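# Rules we wrote for our simulated picking tests

For a long time I thought that rules are for real machines. In a simulation nothing breaks, nobody can get hurt, and if the arm goes through the table you press reset. So for most of last year I worked without any rules, and I saved everything in one folder with the name "final". There were later also "final2" and "final_new".

I changed my mind in November. Kadir Karakaya, who works with me on the Otstead project, asked me a simple question: of the 244 runs you saved, how many are a success? I could not answer. I had three different scripts, and each of them gave a different number. One script said success when the fingers close. One said success when the object is higher than the start height. The third I wrote at night and I still do not know what it was checking.

The task itself is small. One arm, one green object on a plain surface, pick it up. We call the task Tovar, after the street where our office is.

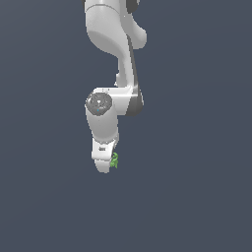 *Tovar task, side of the arm with the green object next to the gripper.*

When I show a picture like this to people, they usually say "good, it has it". Maybe. From such an angle you cannot see the fingers separately, and the object can be held or only be close to the hand. This brings me to our first rule, and I think it is the most important of all.

**Rule 1. A picture is not a result.** Success is decided from the recorded state, with one script, and the script has a version number. For us a success means: both fingers in contact with the object, the object above the surface, and this condition stays true for 60 steps without a break. We argued a lot about the 60. Kadir wanted more. I wanted fewer, because my numbers looked better with fewer, and I admit that this is a bad reason.

**Rule 2. Write the rule before you run.** The definition of success goes in the run file before the first run of the day. If we want to change it, we finish the set first, then we change it and start a new set. We do not count old runs again with the new rule and put them together in one table.
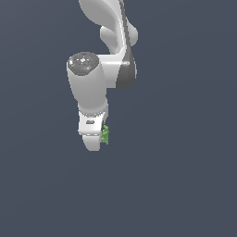
**Rule 3. Keep the failures.** I used to delete the runs where the arm missed the object by a lot, as I thought they were "not interesting". When you do this, your success rate goes up and you learn nothing. Now every run is kept, also the stupid ones. In the first honest set we had 71 runs which failed. I was a little ashamed of this number, but when we sorted them by cause, we found that many had the same problem: the hand came down slightly to one side and closed beside the object. In my old folder this was invisible.

**Rule 4. Look from more than one side.** The script decides, but a person should also look. We save views from different angles at fixed moments of the run, and for every set one of us goes through six runs, chosen by a random number and not by taste. If the person and the script do not agree, the set is stopped until we understand why. It has happened two times. One time the script was wrong, and the other time it was me.

A round box is easy to judge from nearly any side. An irregular shape is much harder, because a thin piece of it can lie behind a finger or stick out in front, and then the eye fills in the rest. 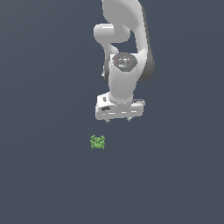
**Rule 5. Start positions are part of the data.** Where is the object, where is the hand, are the fingers open? We save this with every run. Before, I placed the object by a random function and did not save the seed, so I could never repeat a failure. Burwood, our older project, has the same hole and it is too late to repair it there.

**Rule 6. Say it is a simulation.** This sounds too obvious to write. But pictures travel. A colleague took one of our pictures for the Koneck slides, and two slides later the text said "the robot picks with high reliability". Which robot? In our reports the word "simulated" now stands in the title of each table, and also in the caption of each figure when the figure leaves our group.

I know that bigger teams have documents of many pages for this. We have one page, printed, next to the kettle. I prefer one page which we follow – the first version had four pages and we followed maybe half of it.

There is still one thing we could not agree on: what to do with a run where the object is lifted, falls, and is lifted again in the same attempt. For now we count it as a failure with the mark "R" in the notes column. If your group has a better way, please write to me. I would like to fix this before we start the next set.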